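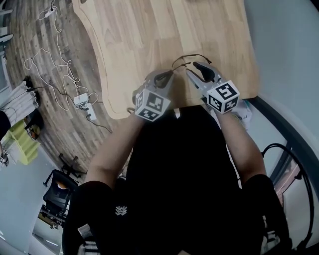

Cahier d'atelier, 3/4/20. Visite chez Wisance, démonstration du poste de saisie Vinari. Je note à chaud, à relire avant d'en parler à Bimesness. On nous avait promis « l'apprentissage par le geste », et l'essentiel de l'après-midi s'est passé autour d'une table en bois clair, au bord arrondi côté opérateur. Deux pinces grises tenues à la main, un cube blanc à motifs noirs et blancs sur chacune, un câble noir fin en boucle entre les deux. Tâche choisie par eux, évidemment : manipulation de câble, parce que c'est réputé difficile. À mon avis c'est surtout difficile à juger pour un visiteur, on ne sait jamais ce qui compte comme réussi. J'ai demandé le critère, on m'a répondu « ça dépend du client ».

Chiffres annoncés : 126 démonstrations enregistrées pour cette tâche, 400 visées d'ici octobre. Taux de réussite du robot après entraînement : pas communiqué. J'ai insisté, on m'a renvoyé vers une plaquette où il n'y a pas de taux non plus.

Les cubes. Bonne idée sur le papier, position de la pince lue par la caméra, pas de capteur coûteux. Mais ils masquent en grande partie les mains de l'opérateur, donc pour vérifier une prise après coup, bon courage. Et que se passe-t-il quand un cube passe devant l'autre ? « Le logiciel interpole. » Sur combien d'images ? Pas de réponse. À tester chez nous si on obtient le prêt.

Côté installation, multiprise et câbles blancs à même le sol, à gauche de la table. Chez nous, ça ne passe pas la visite sécurité. Prévoir une goulotte dans le devis, ils ne l'ont pas comptée.

Comparaison avec le banc Wickramasinghe : le nôtre est lent et pénible à recalibrer, mais on a les efforts. Ici, aucune mesure d'effort d'après ce qu'on m'a dit. Pour de l'insertion de connecteur, je ne vois pas comment s'en passer.

À faire :
- redemander le taux de réussite par écrit, avec le nombre d'essais
- demander 2 séquences brutes, non montées
- prêt de 6 semaines : qui paie le transport ?
- ne rien signer avant d'avoir vu le robot refaire la tâche avec un autre câble que le leur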